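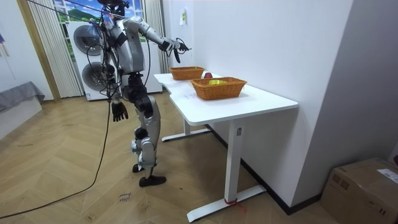

Floor rules for a humanoid, second version

Reading time: 4 minutes

In July I rewrote the rules we use when the humanoid is powered up and someone else is in the room. The first version had grown to nine pages and people had stopped reading it. The new one is 2 pages and hangs by the door. Several readers have asked for it, so most of it is in this post, with notes on why a few lines read the way they do.

These are house rules for a small team. They don't replace a proper risk assessment, and if your robot came with a manual, the manual wins.

Before power

Walk the cable from the robot to the wall. Look for kinks, for anything resting on it, and for loops big enough to catch a foot. Our robot works tethered, so there is always cable on the floor, and for a while we were careless with it. The rule now is one wide curve going away from the side where people stand. Tight coils are out. Cables hanging in front of the chest get checked with the arms moved by hand through their full reach, both arms, even if the task only uses one.

Tape gets checked too. A loose end on the floor is a trip hazard and it gets pressed down or cut off before we start. I have let this slide more than once.

Setting the table

We do mostly tabletop work: baskets, fruit, small household things moved from one place to another. Only the items for the task go on the desk. No mugs, no phones, no laptop "just for a second." Revathi Gounder added that line after losing a keyboard to a slow left elbow.

The person who sets the table also says the start state out loud, and the operator repeats it. It feels silly for the first week. Then one day the two of you disagree about which basket is the target, and you find out before the arm moves.

If you mark positions on the floor, write what the mark means and put the same words in the log. We had marks from three different setups at one point and guessed wrong between them.

While it moves

One person holds the stop and does nothing else. They don't take notes or fix the lighting. Norbert Szénási wanted the operator to hold it, and we tried that, but an operator who is busy steering a hand toward a basket is slow to let go of the task.

Nobody reaches over the desk while an arm is raised. If something rolls, it rolls. Call the stop, wait for the arm to settle, then pick it up.

Stay out of reach of the resting arm as well. People watch the hand that is working and drift toward the one that hangs down. I would put this rule first if I were starting over.

After

Write down every stop, including the ones that turned out to be nothing. We have 67 in the log so far. The boring ones have been more useful to me than the two bad ones - they show where people get nervous, and that is usually where the layout is wrong.

I still don't have a good rule for visitors. For now they stand by the operator and get the short talk.

Comments

Digby Kingi
Do you swap the person on the stop? We found attention gets pretty thin after half an hour.

Soledad Wojcik
Saying the start state out loud is a good one. We did it at Plerkden with a checklist card and it stuck better than I expected.

Kane Te Moana
@Digby we change over every twenty minutes, or sooner if the person asks. Should have put that in the post. I'll add it to the sheet.

Recent posts
Labeling spare batteries
Notes from the Binport visit
How I keep a stop log
Wicker, plastic, cardboard: picking containers for grasping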